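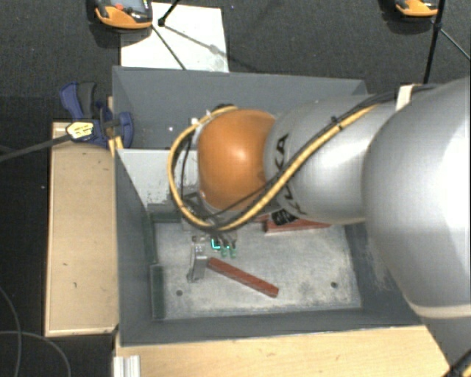
KUKA over the bin, Otance open day, July 27, 2025

binfan70
Back from Otance. Worth the drive imo. Got close enough to see the gripper finger next to the red bar, cables looped all over the wrist. Stayed 2 hours, mostly at this one cell.

lullulico
whats the pick rate?

binfan70
Didnt catch it. Madalena Aguiar ran the demo, said 700 picks a day is the goal. Goal, mind.

Doherty
With that cable loop hanging there? Going to snag on the bin wall sooner or later. Seen it happen at our place.

lullulico
disagree, you need slack for the wrist. tight cable dies faster

Doherty
Slack yes. That much no. Dress pack or go home

binfan70
Asked her about it, she said they reroute in January. Also the clamp on the bin corner stays til they get a proper fixture

Doherty
so a year of clamps lol. anyone going to the Irkumora one?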